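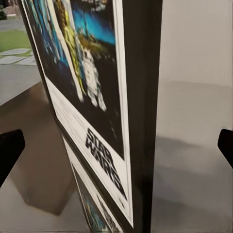 Our bridge got a weight limit and now the oil truck won't cross. Who do we even talk to?

Posted by Lech Czarnecka in Roads, Bridges and Getting Around

Hello everyone, I've been reading this site for a long while and finally have something to ask, so please bear with me if I put it in the wrong section.

We live on Dewan Road, on the far side of Komine Brook from the village. If you know the area at all, you know the little steel bridge at the bottom of the hill, the one with the green rails and the dip at the near end where everybody's coffee goes over. It's been there longer than any of us and I've always been fond of it. My kids learned to fish off it. In November two men in a state truck spent most of a morning underneath with hammers and flashlights, and before long there were new signs up at both ends saying 7 tons.

For those of us in cars that makes no difference at all. But a loaded fuel truck weighs a good deal more than that, and Bendisach Fuel called to say their driver can't legally cross. I don't blame them one bit, they've been very nice about it. The other way in is over the top by Kolano Hill, and if you've ever been up there in mud season you'll know why I'm worried. The school bus has already been moved to the village side, so the children are walking across to meet it, and there's no sidewalk, just the one lane and the rail. My neighbor also pointed out that the fire engine must weigh more than the oil truck does, and I haven't slept very well after hearing that one!

I called the town office and was told it's a state matter. I called the state and spent a pleasant twenty minutes with a young man who told me it's a town bridge. They were both so polite that I thanked them and hung up and only afterward realized I knew nothing more than when I started.

So I suppose I'm asking a few things. Whose bridge is it, and how do I find out for certain? Is there some way to get it moved up the list for repair or replacement? And if they do replace it, is there a chance of getting a walkway on the side, or at least keeping the old one for people on foot? There's a trail on the other bank that would connect very nicely. I'm not looking to make trouble for anybody, I'd just like to know which door to knock on. Thank you so much for reading all this.

mapleandrust

Oh, I feel for you, we went through nearly the same thing on our road and I still have the folder in my kitchen drawer. Make a pot of something and I'll tell you what I can.

First, the "whose bridge is it" business. I think both of the people you talked to were telling you the truth, each from their own chair. In a lot of places the state does the inspecting for any bridge over a certain length, whoever owns it, and that would be the men with the hammers. The owner is the one who has to put up the signs and find the money for the repair. So you can easily have a town bridge with a state inspection report, and each office hears "inspection" or "repair" and points you down the hall. Go look at the bridge itself and see if there's a small plate or a stenciled number on it, usually on the end post or the concrete at the corner. Ours was 1036, and once I started saying "I'm calling about bridge 1036" instead of "the little bridge by the Hendry place," I can't tell you how much further I got. People could type it in and there it all was, owner, year, last inspection, everything.

Second, ask for the inspection report. You don't need a reason and you don't need a lawyer. I wrote a short note to the town clerk saying I'd like a copy of the most recent inspection report and the load rating for the bridge on such and such road, and she emailed it to me the same week. A good deal of it will be gibberish. What you're looking for is the part near the front where they rate the deck, the superstructure and the substructure separately (the part you drive on, the part that holds that up, and the part that holds THAT up). On ours, the abutments were in decent shape and the trouble was a few floor beams rusted thin under a leaky joint. That mattered a great deal, as it meant there was such a thing as a repair, and we weren't waiting on a whole new bridge.

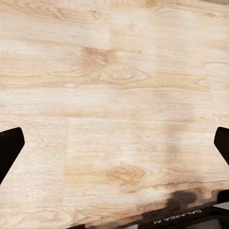 Third, go to the selectboard or town council or whatever you have there, and go in person. I know it's cold and I know they start late. Ask them ahead of time to put it on the agenda, so it isn't squeezed in at the end when everyone's reaching for their coats. Bring the neighbors. It doesn't have to be a crowd, but five households sitting together is a very different thing from one letter. What helped us most was a single sheet of paper with plain facts on it: how many houses are past the bridge, who's had deliveries stopped, where the bus goes now, how far the detour is and what shape it's in. I drove our detour with the trip meter on and wrote it down, and I took the fuel company's letter along too. Ask Bendisach if they'd put theirs in writing. Ours was glad to.

About the fire engine, please call the fire chief directly and don't lie awake over it. The department will have seen the posting, and there's very likely already a plan, maybe a smaller truck, maybe a neighboring department coming in from the Kolano Hill side. But ask, and ask what they'd like from you. Ours wanted house numbers people could read from the road, which half of us didn't have, me included.

For the oil, two thoughts. Some companies keep a small truck, or can send the regular one out partly filled, and they may do it if a few of you take delivery on the same day. It's worth getting the dispatcher on the phone for that one, and ask what the truck weighs with the load they'd be bringing, to be sure it's under what's on the sign. And fill up early, before the hill goes soft.

As for the walkway, ask for it now, right at the beginning, even if everyone looks at you like you've asked for a fountain. We waited until there were drawings and were told very kindly that it was too late to widen anything. I still think about that every time I walk the dog across.

I've gone on far too long, I'm sorry! Do write back and say how it goes.

Tobys_dad

Just call your state rep. That's what they're for. My brother in law did it about a culvert and they were out there in a couple weeks. Also those weight signs always have a big margin built in so I wouldn't sweat it, our plow guy goes over one all winter.

brookside_retired

I'd like to gently disagree with the second half of the reply before mine. Please don't count on a margin. I worked for a county highway department for most of my career, and the number on the sign comes out of somebody's calculation using the steel that's left, as best they could measure it. A heavy truck can cross a bad floor beam a hundred times and leave it a little worse every time. The posting is there so that the cars and the kids can keep using the bridge while things get sorted out. If trucks ignore it, the next step is concrete blocks at both ends, and then everybody's going around by the hill.

The first half is fair enough, though. A state representative can be a real help, mostly in getting two offices into the same room. I'd do it after you have the report in hand.

The earlier answer covers most of the ground very nicely and I'd only add a few things from the other side of the counter.

Money for town bridges usually comes through some kind of shared program, with the state or federal government paying the larger part and the town paying the rest. The split is different from place to place, so ask. The important thing is that somebody at the town generally has to apply, and there's a season for it. I can't count the evenings I sat through where people argued about whether the state was dragging its feet, and when we looked into it the town had never sent in the form. So your question to the board might simply be, "Have we applied, and if we haven't, when does the next round open?" Then ask what line it'll be on in the budget. Even a small local share has to be voted by somebody.

Ask too about a temporary repair. A crew can sometimes bolt new steel alongside the worst beams, or set a prefabricated panel bridge over the old one, and get the limit raised well before the real project comes along. Real projects take years. I don't say that to discourage you, you'll just be happier if you know it going in. There's surveying, there's permits for working in the brook, there's right of way if the approach gets straightened (and with that dip, I'd guess someone will want to straighten it). The last one I worked on was number 3719 in our system, a one-lane truss not much longer than a house, and I had more hair when it started.

Now, keeping the old bridge for walkers. It does happen and I've always been pleased to see it. It works best when the new bridge goes in beside the old one. If the new one has to sit in the same spot, the old one has to come out, though every so often one gets moved and set down on a trail somewhere else. Either way, the sticking point is who looks after it afterward. Steel needs paint, decking rots, and someone has to carry the insurance. If your trail people and the town can come in with even a rough idea of that, you'll get a much warmer hearing. If it's an old truss, get in touch with your state's historic preservation office as well. They'll often be consulted on the project anyhow, and they may know things about your bridge that you don't. I once learned from one of those letters that a bridge I'd been patching all my life had come from a different river.

For the children meeting the bus, you don't have to wait for any of this. Write to the road foreman and the school transportation office together, on the same email, and ask for a pedestrian warning sign at each end and a spot to stand that's plowed out and back from the traffic. Those are small jobs and a foreman can often just do them.

And do be kind to the clerk. You already sound like you would be. She'll be the one who remembers your name when the public meeting notice goes out, and that's the meeting where you stand up and ask about the walkway again, even if you've asked three times before.

Lech Czarnecka

Thank you all, really, I printed this out and it's on the refrigerator. I walked down with a flashlight after supper and there IS a plate, on the village end, under more paint than I could scrape off with a house key, so I'm going back with a wire brush. I've also left a message for the fire chief. My neighbor two doors up says she has photographs of the bridge from when her grandfather was a boy, and she'd be happy to lend them to whoever wants to see them, so I'll bring those along to the board too. I'll come back and post when we've been given a spot on the agenda.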